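The snack counter that pays for itself

The owner of the counter at Nestell starts work before the building opens. She makes the sandwiches first, then fills the racks, then writes the prices on a card. She has done it in that order for most of the time she has had the lease, and she says the order matters more than the menu.

"If I put the chocolate out first I spend the whole morning moving it to make room," she says. "Sandwiches are the thing people come down for. Everything else is there for when they're already standing in front of you."

Nestell is a shared office building with 300 people on its tenant list. The counter is a few steps from the mail room, and she took it on after leaving a job in purchasing at Vakel, a catering supply firm. She asked that her name not be used because she still buys from former co-workers.

The counter cost her $1,298 to set up, not including food. Most of that went to racks, trays and baskets. She bought very little of it new. The clear tiered stands came from a cosmetics shop that was closing, and she had to wash the old labels off them with warm water and dish soap.

"They were made for nail polish, I think. Or perfume. I didn't care. I wanted steps, so the thing at the back is as easy to see as the thing at the front."

She likes clear plastic for the small items and says it took her a while to settle on it. Her first display was a set of dark boxes, and she found that people would look into them and walk away.
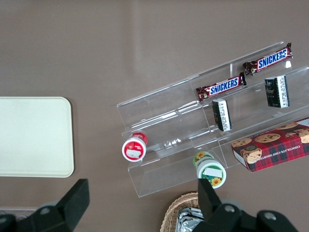

"Chocolate bars go on the top step, always," she says. "They're long and they lie flat, and you can read the name from the door. Small packets go under them. If you do it the other way around the bars hide everything."

She keeps her trays plain. Cream or white, a low rim, no pattern. A sandwich on a patterned tray looks like a leftover, in her opinion, and a tray with a deep edge is hard to wipe out between batches. She owns several and rotates them through the sink.

The sandwiches are small on purpose. When she started she made full-sized ones, cut in half and wrapped, and too many came back to the kitchen at the end of the day. She now sells a small one for less and finds that a good number of customers take two.

"I was throwing out bread every night. I'd worked in purchasing, I knew what that bread cost. It was making me grumpy."

Her supplier for bread is Relau, a bakery that delivers to the back door. The bagged snacks come from Rengifo, a wholesaler with a minimum order of $500, and she says that minimum is the hardest part of running something this size. She gets around it by splitting an order with another counter across the street. The bags go on a wire rack because they slide off anything smooth. Wicker is for things people pick up by hand and put back, such as fruit and buns.

Drinks were an afterthought. She had planned to leave them to the vending machine upstairs, but customers kept asking, so she added cola and then water. The bottles stand in rows on a stepped holder of their own.

"I keep the labels facing out. My mother did the cupboards at home that way and it drove me crazy. Now I do it with pop bottles."

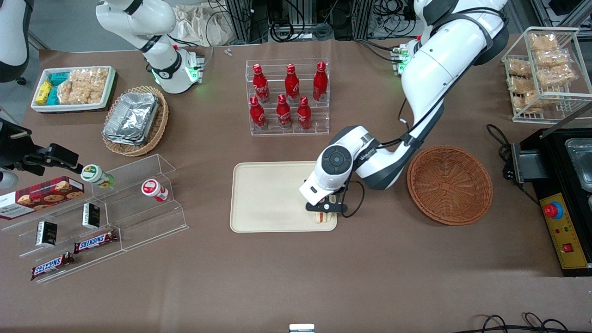 A sandwich and tray, with bagged snacks and Coca-Cola bottles on their racks. 9/11/22

She restocks twice a day and allows 90 minutes in total for it, with the longer session in the morning. The afternoon round is mainly drinks and chocolate. She doesn't bring out more sandwiches after lunch, even when she is asked.

Asked what she would change, she talks about the table. It is a brownish-grey colour that she finds dull, and she has thought about a cloth. The trouble is laundry, and the fact that a stand doesn't sit as steady on fabric - she tried it once at home with a tea towel and didn't like the wobble.

The lease comes up for renewal next year. She expects to sign again if the rent stays close to what it is. She would also like a second sink.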